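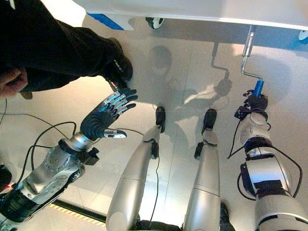
Crank Station Checklist, Drostero Hall
Site: Cetley
Date: 26 July 2024
Checked by: Alžběta Kubíček
Shift lead: Radek Kubíček

1. Robot cables secured at wrists and forearms
Needs work. Loops stand out from both forearms. Shorten the ties before next shift.

2. Cables on floor clear of walkway
Needs work. One runs over the tiles near the striped strip. Fit a cover.

3. Staff distance from open hand
Fail. Feet and hands are too close to the fingers. The agreed distance is 54 inches while the arms are powered. Two people told me they step in out of habit from the years they did the cranking themselves.

4. Caster brakes on equipment
OK. All set and tested by hand.

5. Crank grip and rod
OK. Grip tight, no play in the rod. Counter reads 2,938 turns.

6. Stop button within reach of operator
OK from the desk. Not OK from the floor side. Second button requested in June, still open.

7. Job cards updated
Partly. The crank job was shared by 3 people who now watch, log and clear faults. Only 2 have signed the new card. The third wants the pay grade confirmed first. Radek to raise it with the office.

8. Manual cranking practice
Not done. Keep one short turn per person each week so the work can go on when the robot is down.

Result: open items 1, 2, 3, 6, 7, 8. Recheck items 1 to 3 before the next powered run.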